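Renovación de la red de datos en la sede de Radville

La Dirección de Servicios Generales informa a todo el personal de que en febrero dará comienzo la segunda fase de renovación del cableado en la sede de Radville. Los trabajos afectarán a las plantas segunda y tercera del edificio Mirkwood, así como a la biblioteca y a las salas de reuniones anexas.

La adjudicataria, Zarnel, sustituirá las tomas de los puestos de trabajo y reordenará los armarios de comunicaciones. En la primera fase se renovaron más de 34 tomas y quedó unificado el etiquetado – hasta entonces convivían dos numeraciones distintas –, por lo que se ruega no retirar ni cubrir las etiquetas nuevas.

Las interrupciones del servicio se concentrarán a partir de las 20 h y no superarán las cinco horas por planta. Durante ese intervalo no estarán disponibles la telefonía fija, las impresoras compartidas ni el acceso al archivo documental Uysal. Los expedientes en curso deberán guardarse y cerrarse antes de finalizar la jornada.

Cada departamento designará a una persona de contacto y remitirá a Servicios Generales la relación de equipos que no puedan desconectarse. Las mesas situadas junto a las canaletas deberán quedar despejadas – incluidos los cajones inferiores – la tarde anterior a la intervención. El calendario por plantas se encuentra publicado en el tablón de la intranet.

Las solicitudes de nuevas tomas se tramitarán mediante el formulario habitual y se atenderán una vez concluida la fase.

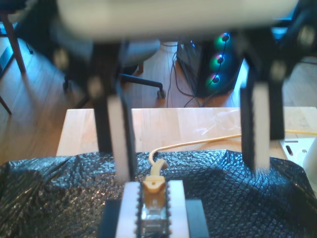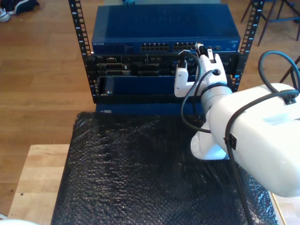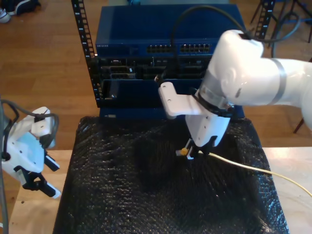
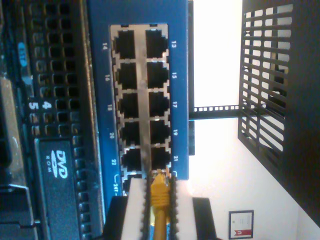
Sección: Infraestructuras y servicios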